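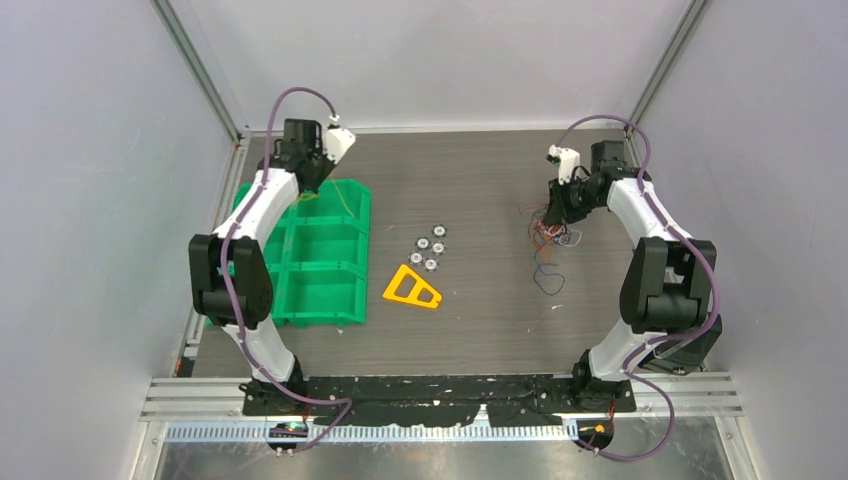

A tabletop is the flat upper part of a table, on which things are placed or work is done. It may be fixed to its base or made to lift off, and it is usually the part that decides how the table is used, how much it weighs and how long it lasts. The word is also used for loose panels sold without legs, and in combinations such as "tabletop game" or "tabletop model" for things small enough to be used on one.

Construction

The oldest method is to join several boards edge to edge with glue, sometimes with dowels or loose tongues set into the joints. Wood swells and shrinks across the grain as the air becomes damper or drier, while its length hardly changes. A solid top therefore has to be held to its frame in a way that lets it move. Buttons, slotted brackets and figure-of-eight plates are all used for this. A wide top screwed down rigidly along both edges may split in its first heated winter.

Breadboard ends are narrow pieces fitted across the ends of a solid top to keep it flat. They are fixed firmly at the centre only, and for part of the year their ends may stand slightly proud of the long edges or fall slightly short of them.

Most tops made since the middle of the twentieth century use a manufactured core. Chipboard is cheap and stays flat but holds screws poorly near the edges. Plywood is lighter for its strength and copes better with knocks. Medium-density fibreboard has an even surface that takes paint well, though it is heavy and swells if water reaches the core. Hollow tops, with thin skins over a paper honeycomb, are common in low-cost furniture and need solid blocks wherever legs are attached.

Surfaces

A surface may be the bare material, a coating, or a separate layer. Oil and wax are easy to renew but give limited protection against hot dishes. Varnish and lacquer resist spills better, and damage to them is harder to mend in one spot – the whole top is often sanded back and coated again.

Veneer is a thin sheet of real wood glued to a core. Printed surfaces copy the look of wood and repeat at fixed intervals, so that the same knot can sometimes be found twice on a long top. Stone, glass, tile and metal are also used. Linoleum was popular for desks because it is quiet and pleasant to write on, and it has returned to some office ranges.

Sizes and edges

Dining tops are planned by the width allowed for each person, commonly 60 centimetres. Round tops seat people evenly but take up more floor for the same number of places. The Wullico pattern, a four-place kitchen top with clipped corners, measures 1475 millimetres in length and was made in Zorndale for small flats.

Edges may be square, rounded, bevelled or moulded. An underbevel, cut away on the lower side, makes a thick top look thinner. On manufactured boards the edge is usually covered with a strip, and a failed strip is one of the commonest faults in older office furniture – steam, heat and repeated wiping all loosen the glue.

Extending tops

Draw-leaf tables have leaves stored under the main top, which pull out on sloping bearers and come up level with it. Drop leaves are hinged and hang at the sides when not in use, often with a rule joint that hides the hinge. Other tables part in the middle to take a loose leaf. Leaves stored in a dark cupboard may differ in colour from the rest of the top, as many woods darken or fade with light.

Care and repair

White rings are usually moisture held in the finish, while black marks have generally reached the wood. Shallow dents in solid wood can often be raised with a damp cloth and a warm iron. Deep scratches in a printed surface cannot be sanded out, and are filled with coloured wax or left alone.

See also

Breadboard end
Drop-leaf table
Trestle table
Veneer
Worktop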